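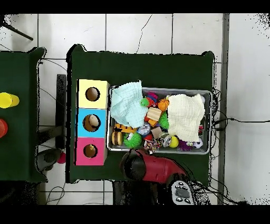 Hurkel Press Information, No. 40, page 1

HURKEL BRINGS OUT DONDEO SORTING BOX FOR NURSERIES AND PLAYGROUPS

Three-part box with coloured tops goes on sale to early years settings

September 2022

Toy and furniture maker Hurkel has today announced Dondeo, a sorting box for nurseries, playgroups and toy libraries. It has three sections, each with a round hole in the top, and the tops are yellow, blue and pink. Children pick toys out of a basket or tray and put them through the holes, either in any order they like or by a rule the group has agreed on.

The box is meant to stand on a low table next to whatever the setting already uses for its loose toys. Hurkel does not supply toys with it. The company says that most rooms it visited during development had plenty of small balls, blocks and animals, and that staff wanted somewhere to put them more than they wanted another set.

"We went round with a fixed set of shapes at first, the way sorting boxes have always been sold," said Gerardo Manalo, head of product at Hurkel. "The shapes were lost within a fortnight and the box went on top of a cupboard. So we took the shapes out and made all three holes round. Now you can use it with a tennis ball or a wooden block or a toy frog, and if something goes missing the box still works."

Mixed toys, mixed textures

Hurkel recommends filling the basket with things that feel different from one another. The collection put together for the launch includes spiky rubbery balls, a clear ball with glitter in it, an orange ball marked like a basketball, plain wooden cubes, a tiger and a striped bee. Crumpled cloths are laid over part of the pile, and children have to lift or move them to find what is underneath.

The cloths were the idea of Hazel Mbeki, who runs the under-threes room at Strand Nursery in Latorier, where early versions of the box were tried from April.

"If everything is on show, two or three children will go straight for the same ball," she said. "Put a muslin over one end and they slow down. They feel about underneath. Some of them spend the whole session on the cloth and never get to the box, and we are quite happy with that. It also means that a child who does not like the spiky ones can find something soft straight away."

Strand used the box at two points in the day. In the morning it was set out as an activity, with an adult sitting alongside. Before lunch it was used for tidying, when the toys left on the floor were gathered into the basket and then shared out between the three sections.

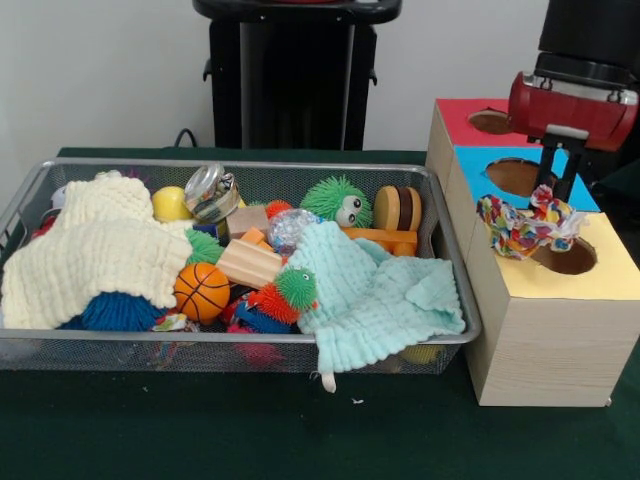 Sorting box and filled wire basket on the green table.

Sorting by colour, feel or kind

A folded card comes with each box and gives 10 ways of using it. The simplest asks for one toy in each hole. Others ask children to put balls in one section and animals in another, or to find something hard, something soft and something in between. One activity is for pairs: the first child describes a toy under the cloth by touch, and the second guesses which it is before it comes out.

The card was written by Märta Amundsen, an early years adviser who has worked with Hurkel on three earlier products. She said she had kept the wording short so that agency and cover staff could pick it up without preparation.

"You do not have to match a green ball to anything," she said. "There is no green hole. The group decides where green goes that day, and tomorrow it may go somewhere else. Four-year-olds will argue over this at great length. Younger children mostly want to post things and look in to see where they went, and I have put that on the card as an activity as well."

Before using the box, settings are asked to check that the toys they choose are suitable for the ages in the room. Anything small enough to be a choking risk should be kept out of the basket where children under three are present. Hurkel also advises an adult to try each item in the hole first. Long blocks go in more easily end on, and large plush toys are not recommended.

Care and storage

The box should be wiped with a damp cloth and dried straight away. It should not be soaked or left standing on a wet surface. Cloths can be washed with the setting's other laundry. Rubber and plastic toys can be washed in warm soapy water, and wooden ones wiped over and left to dry before they go back in the basket.

Njål Nygård, workshop manager at Hurkel, said the finish on the coloured tops had taken longer to settle than the box itself.

"The first yellow marked too easily. You could see where every toy had been knocked against it," he said. "We changed the finish and sent new tops out to Strand in the summer, and we have had no complaints about that one. The blue and the pink stayed as they were."

Replacement tops will be sold separately, in all three colours. They can be fitted in any order, so a setting with more than one box can have them arranged differently.

Toy libraries

Dondeo will also be offered on loan through the Latorier Toy Library, which has ordered boxes for families and childminders. Korkor Sowah, who manages lending there, said it would go out with a basket and two cloths but no toys, in line with the library's practice for other open-ended items.

"People have the toys at home already, and they are usually in a heap," she said. "We will suggest they take ten minutes to go through the heap with the child, choose a dozen or so things that feel different, and leave the rest in the cupboard. When the box comes back we check the tops and the insides and it goes out again. We do find things in the insides."

Loans will be for four weeks and can be renewed once if there is no waiting list.

Price and availability

Dondeo costs £90 including delivery and the activity card. The catalogue number is 2445. Baskets, trays and cloths are not included. Orders can be placed by nurseries, playgroups, schools, childminders and toy libraries through the Hurkel trade desk, and invoices can be made out to a parent organisation on request.

Settings in Latorier can see the box in use at Strand Nursery by arrangement with the nursery office. Visits are held outside lunch and rest times.

ENDS

Notes to editors

Hurkel makes toys, low tables and storage for early years rooms. Its workshop and trade desk are in Latorier.

Gerardo Manalo and Märta Amundsen are available for interview. Requests should be sent to the Hurkel press office, quoting No. 40.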